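Apr 19, 2026

The block puzzle, continued

Last November I wrote that our two-armed setup would be packing a block puzzle unaided "by Christmas, easily". I've had several messages about that sentence, all of them kind, which made it worse.

So, an update. The project is still called Idard, the cell still smells faintly of warm electronics, and I've spent most of the summer finding out that the interesting part of our method was a bit I'd put in an appendix.

For newcomers: we teach a pair of arms by demonstration. A person drives them through the task, we record it, and a policy learns to map camera views and joint positions to the next short stretch of movement. The task is a small block puzzle on a wooden base. A toddler can do it in a minute, as various parents have pointed out to me at barbecues.

The first Adeyemi dataset (named after the street our old lab was in, before anyone gets excited) held 1000 demonstrations. After I threw out the ones where the operator sneezed, dropped a block off the table or wandered into a different task altogether, we had 818. I was rather proud of those 818. They were clean, they were smooth, and they produced a policy that behaved beautifully right up until its first mistake, at which point it behaved like me at a wedding once the dancing starts.
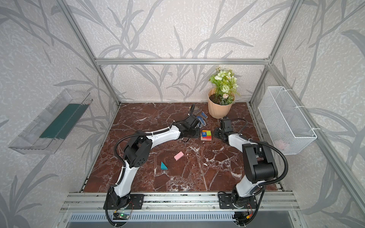
Why does a policy trained on tidy demonstrations fall over after one small error?
Because it has never seen the state it has just created. Every recorded run stays close to the ideal path, so a block sitting slightly crooked is foreign territory, and each guess from there carries the arms further from anything in the training data.

None of this is news. People have been writing about compounding error in imitation learning for yonks, and I've cited several of them while blithely ignoring their advice. What we wanted to know was how cheaply you could fix it without sitting a person beside the robot all day to take over whenever it looked lost.

Our answer, such as it is, was to collect bad starts. We recorded 600 short clips that begin somewhere awkward: blocks strewn about, a piece tipped on its side, the arms parked in a posture no sensible operator would choose. Each clip runs only until things are back to a state the original data covers, then stops. We didn't finish the puzzle. That felt like heresy for the first week and like a holiday after that, as the last few placements are the fiddly ones and my wrists are not young.

The recovery clips went in with the full demonstrations, and we trained the same network on the lot. No change in architecture, no new loss, nothing I could put a clever acronym on, although Amau had been pencilled in and I was quite fond of it.

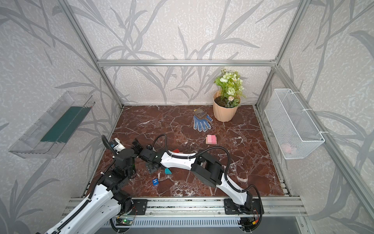 Lanex, commenting on my draft of this post, reckoned the gain might come from simply having more data, and wanted to know if we'd tried adding the same amount of ordinary demonstration instead.

Fair cop. We hadn't, and then we had to, and there went my March. The control run used extra footage cut from ordinary full-length demos, matched for total duration with the recovery clips. It helped a little in the early placements and did bugger all once a block had gone astray. The recovery version was the one that would go back, nudge the piece round and have another crack. I found this enormously satisfying and then remembered it was the appendix.

We ran 1082 evaluation trials across the three policies, which is a lot of resetting blocks by hand. I mention it mainly so that the next person who tells me automation saves labour can come and do a shift.
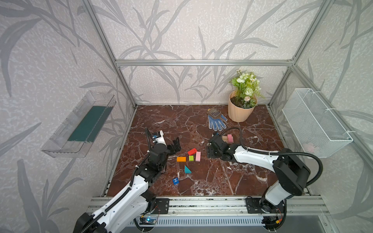
A few caveats before anyone builds a company on this. The starting states were chosen by us, and we're biased towards the kinds of mess we find amusing. A proper study would sample them from the policy's own failures and work backwards. We also changed nothing about the cell, so I can't tell you how any of it behaves under different lighting or on a paler table. And the recoveries are slow. The arms sometimes dither over a block for so long that I've caught myself leaning towards the screen and offering encouragement.

Next up is the question of how short the clips can get. My hunch is that most of the value sits in the first couple of seconds, when the gripper commits to going back for a piece, and the remainder is padding. I've been wrong about hunches before (see Christmas). The trimmed runs are queued on the cluster behind somebody else's enormous job, so I'll be writing up the rest of the methods section while I wait, starting with the appendix.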